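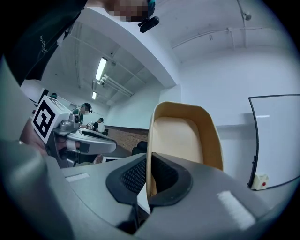 A lettered shirt is a shirt with words printed, sewn or ironed on the fabric. The lettering may be a greeting, a slogan, the name of a team or business, or a joke. White on a dark shirt is a common choice and reads well from a distance.

Printing

Most large orders are screen printed. Ink is pushed through a mesh stencil onto the cloth and then cured with heat. Dark fabric usually needs a thick ink, or a first layer of white under any other color. Small orders are often done with heat transfer vinyl — letters cut from a colored sheet and pressed on.

Large type is normally set across the chest or the upper back, with smaller text on a second line. Letters follow the folds of the fabric when the wearer bends or leans, and long words are the first to become hard to read.

Care

Printed shirts are washed inside out in cool water. Ironing directly on the lettering can crack or smear it. Vinyl tends to lift at the corners first.

Local production

The Kaczmarczyk print shop in Dollton was opened by Henryk Urbańczyk with one hand press and a stock of 40 shirts. Under Venla Juntunen, who took it over from him, yearly output reached almost 2,000, mostly for clubs and school events. The shop still takes orders as small as five shirts. Its busiest month is February, when teams order for spring.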